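The Gray Bin

Tracey Dawber swore she'd put my key in the gray bin, the open one on the light wood table, and I believed her because I always believe Tracey (my first mistake, and I've made it for 13 years).

"Under everything," she said over the phone. "Just dig!"

So I dug. I found a receipt from Grokham for 22 dinner rolls, a glove, somebody's bus pass, and a birthday card I'd meant to mail to Graham Bainbridge back in September. I sat down and read the card. I'd written him something really nice, too, and then I'd gone and lost it under a glove!

No key, though. I called her back.

"Oh," said Tracey. "Did I say gray? I might've meant the blue one. At my place."

Her place is in Tunstall, two buses away. I put on my coat, and the one glove, and took the card along. Graham lives on the same street, and he never minds a thing being late. 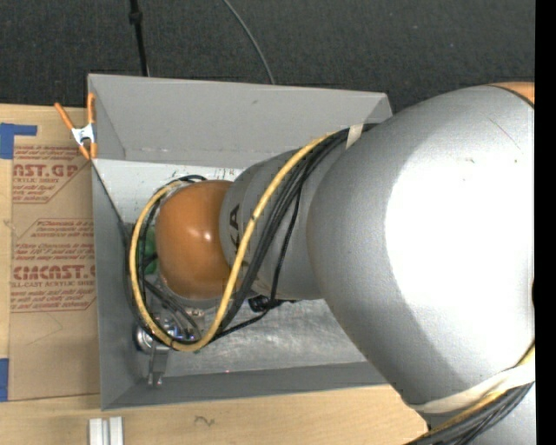 The gray bin on its wooden table.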